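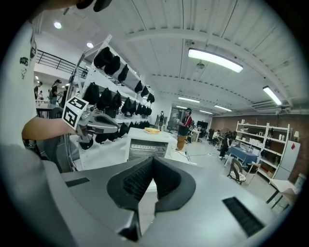 **Site visit report: hand-held gripper demonstration, Zandness open day**
Csenge Szekeres, Andor Fekete
Supervisor: Irén Erdős

## 1. Purpose

The visit was made in January as part of the Skekville project, which compares ways of recording two-handed manipulation tasks. Our own setup uses one gripper and a fixed camera. We wanted to see a two-handed setup in use and to note how the operators work, how the hardware is marked for tracking, and what limits the rate of recording.

## 2. Setup

The demonstration was led by Gaspard Coste. Each operator holds one gripper per hand and performs the task directly, with no robot arm involved at this stage. Square fiducial markers are fixed to the grippers, and their positions are recovered later from video. According to Coste, the site had 351 accepted recordings at the time of our visit, against a target of 3000.

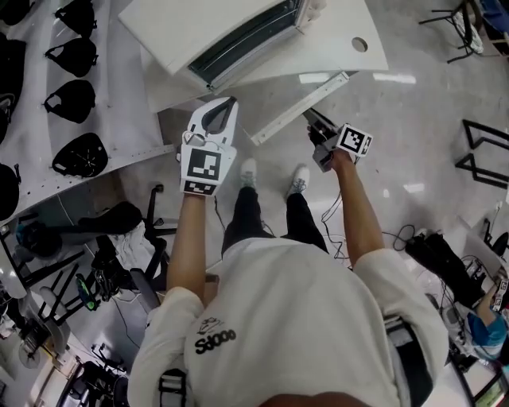
*Fig. 1. Operator with a gripper in each hand, seen from above. Both devices carry fiducial markers.*

Cable routing was the first practical point we wrote down. The cables reach the floor close to the operator's feet, and a turn on the spot can pull them tight. Our Horner mount has the same problem and we have not solved it.

## 3. Procedure

Coste described the working order as follows:

1. Check that the markers are clean and flat. A lifted corner is enough to spoil the pose estimate.
2. Open and close both grippers fully before the first take.
3. Perform the task at an even pace, keeping the marker faces turned outward where the task allows. Several operators can work in the same room - the recordings are kept separate by marker ID.
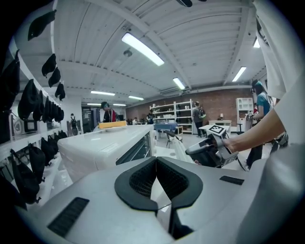 4. Stop, label the take, and reset the objects.

A session lasts 75 minutes. Győző Sárközi asked about fatigue; the answer was that wrist strain usually ends a session before the battery does.

## 4. Points for our project

- Replace the paper markers on the Kiss gripper with rigid ones.
- Add a second gripper. Estimated build time is 7 days, excluding the cable guide.
- Record marker visibility per take. We do not do this at present, so our rejected takes cannot be sorted by cause.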